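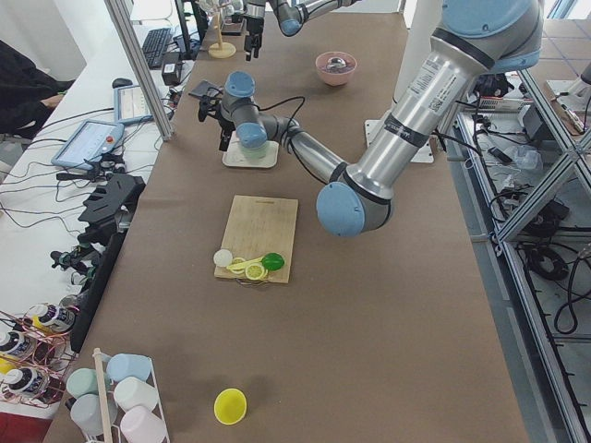 Figure 4-1. Two-arm table with the kitchen task laid out. Rack of cups at lower left, cutting board in the middle.

4 Setting up the table for the kitchen task

This section is for students in the Fleda robotics club who are preparing the two-arm table for a practice run or a scored run. Read Section 3 (Power and Network) first. The arms must be powered, homed and parked before you place anything on the table.

Allow 39 minutes for a full set-up if the table has been cleared. If the previous team left the props out, start at step 4.3.

4.1 Before you begin

You need two people. One is the operator, who sits at the desk and keeps the teach pendant within reach. The other is the table hand, who places the props. Do not swap jobs in the middle of a set-up.

Check that:
- the red emergency button on the pendant has been tested today and released
- the speed limit is set to Practice
- long hair is tied back and lanyards are off
- the Kusuma task sheet for this week is printed and on the desk

CAUTION: The table hand must not reach under either arm while the pendant is enabled. Say "hands in" before you reach and "hands out" when you are clear. The operator repeats it back each time.

4.2 Covering the table

1. Park both arms using the program TABLE_CLEAR.
2. Disable the arms at the pendant.
3. Remove the old paper. Look for tape left on the table surface and scrape it off with the plastic scraper.
4. Roll out new brown paper along the full length of the work area. Pull it flat and tape the ends first, then the long sides.
5. Press out any bubbles by hand. A ridge in the paper is enough to tip a cup.

NOTE: Change the paper when it is torn or marked. Do not draw prop positions on it with a marker. Use the low-tack dots in the drawer.

4.3 Placing the props

Place the props in the order given on the task sheet. For the standard layout:

1. Set the cutting board in the middle of the table.
2. Put the toy food and the toy knife on the lower part of the board. The knife goes on at an angle. Lemon slices may touch it or sit under it.
3. Stand the mug rack at the lower left corner of the table and hang the pastel cups on it. Turn each cup so the handle is fully on its hook.
4. Place the pink bowl at the far end, slightly right of center.
5. Set the wooden stand near the far end, within reach of the second arm.
6. Place the square white base in the open area to the left of the mounting plate, and put the pale green cup on it.
7. Lay the yellow plastic cup on its side in the open space near the bottom of the table. It is the "fallen cup" for task 3 and should not be stood up.

The bottles stay in the pink wire rack beside the table until the task sheet calls for them.

NOTE: Judges at the January meet allow the food to be in any order on the board. Practice with more than one order. Teams that train on a single layout tend to lose points on the second round.

4.4 Checking cables

1. With the arms disabled, follow the cables from each wrist back along the forearm.
2. Each loop should be loose enough for the wrist to turn to its limit in both directions, but should not hang low enough to catch on a prop.
3. Refasten any loop that has slipped. Use the hook-and-loop straps only. Zip ties have cut the jacket on two cables already.
4. Coil spare cable and put it on the shelving at the right of the table.

CAUTION: Do not unplug anything on the shelving to make room. The control boxes share a power strip, and pulling one plug can drop both arms out of their saved position.

4.5 Checking the grippers

1. Enable one arm. Leave the other disabled.
2. Run GRIP_TEST. The fingers should open and close three times without sticking.
3. Repeat for the other arm.
4. If a gripper stops partway, the pendant shows code 47. Disable the arm, wipe the finger rails with a dry cloth and run the test again. If the code comes back, write it in the log and stop. Do not take the gripper apart during club hours.

Keep loose finger parts and clamps off the brown paper.

4.6 Loading the layout file

1. On the desk computer, open Skelluteck and choose Table > Load Layout.
2. Pick the file that matches the number on the task sheet. The standard kitchen layout is 1646.
3. Wait for the status line to read Ready. Loading takes about 600 seconds the first time after a restart and much less after that.
4. Compare the layout on the monitor with the table. Move the prop, not the file, if they disagree.
5. Save a copy under your team name before you change any waypoint.

If Skelluteck reports "frame mismatch", the board or the rack has been moved since the last calibration. Go back to 4.3 and check those two first, then choose Table > Recheck.

4.7 First motion

1. Both people stand clear of the table or stay seated at the desk.
2. The operator announces which arm will move.
3. Run DRY_PASS at Practice speed. The arm travels over each prop without closing the gripper.
4. Keep a hand near the emergency button for the whole pass.
5. Repeat with the second arm, then with both.

If an arm touches a prop, stop, disable and reset the prop by hand. Record the contact in the log even if nothing fell over.

4.8 Replacement props

Spare cups and toy food are in the Rastent bin under the bench. Use a spare of the same size. Color does not matter for scoring, but it does matter to the camera settings in Section 6, so tell the next team if you changed one.

Section 4 last revised Thursday, September 8, 2022. Replaces the loose sheet taped to the desk.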